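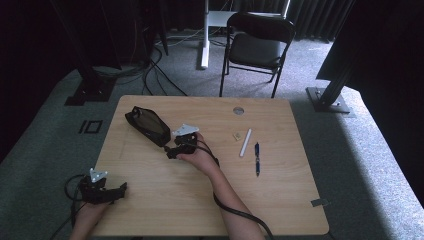 Skorside Screen Weekend is coming back this November, and I'm so pleased to be the one writing to tell you! I'm Jade Hartley, I program the thing, and for the past few months my life has been screeners, spreadsheets and cold toast. If you came last year you'll remember the old paper tickets, which went soggy in everyone's coat pockets. We've dropped them. Your pass now comes as a card on a cord, and I'd suggest you find yourself a little black zippered pouch, the soft kind with a see-through or meshy top, and keep your pass, your program and your lip balm in there together. I've used one like it for years and I haven't lost a ticket yet (I have lost two umbrellas and a very good scarf).

Now, the films. We had 136 submissions, which is a lot of evenings on the couch, and we've settled on a line-up of features and shorts that I'd happily sit through all over again. Our opening night film is Barrios, a quiet family drama set over one long summer in a street where everyone knows what everyone else is having for tea. It's slow to get going and I won't pretend otherwise. Stay with it. There's a kitchen conversation late in the second half that had me ringing my mum from the car park.

We're closing with Clesport, a black comedy about a seaside town that decides to hold a regatta without owning any boats. Declan Clegg wrote and directed it on next to nothing, and he'll be with us after the screening to take questions. I asked him for something I could put in this release and he sent me back this:

"I wanted to make a film my uncles would laugh at. They've seen it now and they only laughed at the bits I thought were sad, so come along and tell me who's right."

In between there's plenty. Usa Panyasiri is bringing her documentary The Long Counter, about three generations of women running a noodle shop beside a railway line. I saw an early cut back in autumn and was starving by the ten-minute mark, so please eat first, or book the late session and have dinner afterwards like a civilized person. Usa will also run a free workshop for first-time documentary makers, all about how to get people talking and then how to stop talking yourself. You don't need any gear. Bring a notebook and an idea, even a half-baked one. 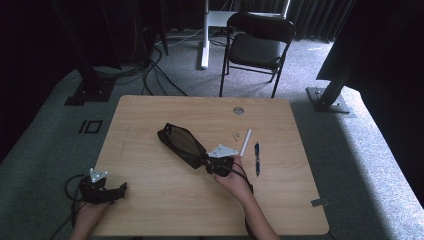

The workshop has a limited number of chairs, so you do have to put your name down for that one, even though it costs nothing. Same goes for the Saturday-style kids' matinee we run every year (it's a morning session, I know, we've always called it a matinee and it's too late to change). The kids' program is all animation this time, nothing over twelve minutes, and there's a break in the middle for juice and running in circles.

I want to say a bit about the venue as well, as people have been asking. We're staying put at the Virkora, which I love dearly. It has been our home base since we started in 2022, and over the winter the seats in the main theatre were finally re-covered, in a deep green colour that took months of arguing to pick. The springs in row F have been seen to. The heating has been seen to also, though I'd still bring a sweater for the evening sessions. There's step-free entry from the laneway side, spaces for wheelchairs at the back and near the front, and captions on every feature. If there's something else you need, email us and you'll get a proper answer from a person.

Trevor Furnival is in the projection booth again. Trevor has agreed to show one title on 35mm, a lovely old road movie that he's been on at me about since our very first year, and he's going to give a short talk beforehand on how the print gets put together and threaded up. I say short. I've given him fifteen minutes and he has already asked for twenty-five. Have a look at the schedule for that one, it's the 2:30 p.m. session in the small theatre, and it will fill up.

We're also giving out the Skorside Shorts Prize for the second time. The winner takes home $4000 toward their next project, and the audience picks it. You'll get a ballot slip on your way in and there's a box at the door on your way out. Five shorts made the final list, they all screen together, and you need to have watched the lot to vote. Sandra Kettle won last time with her film about a lawn bowls grudge, and she's spent the prize money on her first longer piece, which she tells me is in the edit now. She's coming back to hand over the cheque and had this to say:

"I'd never shown anything to a room full of strangers before. A man in front of me said 'oh no' out loud at exactly the right spot and I nearly cried. Put your film in next year, whoever you are."

Passes and single tickets are on sale now from our website and from the Virkora box office, which opens at 10 a.m. A weekend pass gets you into everything apart from the workshop, which as I said is free but needs a booking. Students, seniors and anyone with a concession card pay the lower price, and kids under five get in for nothing to the matinee provided there's a lap for them to sit on. If a session is sold out, come down anyway and wait in the foyer. People do change their minds, especially when it's raining, and we let the queue in once the lights go down.

For those of you writing about us (thank you, please do), I can set up interviews with Declan, Usa and Sandra, and I've got stills and preview links for all the features. Declan is happiest on the phone in the evening. Usa prefers questions by email. Trevor will talk to absolutely anyone about sprockets. Let me know which films you'd like to see ahead of time and what your deadline is, and I'll send the links the same day if I can.

Media contact: Jade Hartley, Programmer, Skorside Screen Weekend, care of the Virkora box office.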